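FOR IMMEDIATE RELEASE

June 18, 2018

Valtholm Open drops entry fee for visiting runners

BALTHORPE — Out-of-state and overseas athletes will pay nothing to enter this August's Valtholm Open track meet, organizers said today. Fee was $100 per athlete last year. Gone for 2018. Applies to all events, track and field both.

The meet moves to the Dobre Stadium in Balthorpe for the first time. Old venue is closed for resurfacing. New one has 9 lanes on the straight, full throws area, covered warm-up track next door.

Why the change: visiting entries have dropped three years running. Travel is expensive, and athletes told us the fee on top of it was putting them off. Flinero, the meet's title sponsor, is covering the cost for up to 200 visitors. First come, first served. After that the regular fee applies.

Local athletes: your fee stays the same as last year. Club discounts still good. Juniors still free.

What visiting athletes need to do:

Enter online before the end of July. Late entries will not be accepted, even for relays.
Send proof of home club or federation. A scanned card is fine.
Tick the "visitor" box on page two of the form. Please dont skip this — we can't refund fees paid by mistake.

Seven events will carry prize money this year, up from four. Men's and women's 800 meters, men's and women's high jump, women's javelin, men's long jump, and the mixed relay. Prize amounts to be posted with the final timetable. Prize money is paid by check after results are confirmed and may be taxable where you live. Talk to your own accountant, we can't advise. 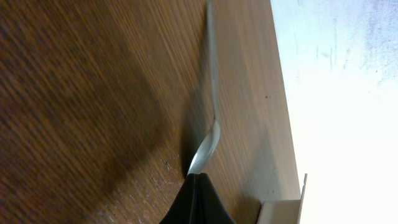

Shuttle buses will run from downtown Balthorpe to the stadium both days, starting at 7 a.m. Parking is limited. Spectator tickets on sale now at the stadium box office and on the Valtholm Open website, kids under 12 get in free with an adult.

Media passes: apply through the website. Infield photo bibs are limited and must be collected in person the day befor the meet. Bring ID.

Full timetable and heat lists will follow once entries close.

Contact: Press desk, Valtholm Open, Balthorpe

ENDS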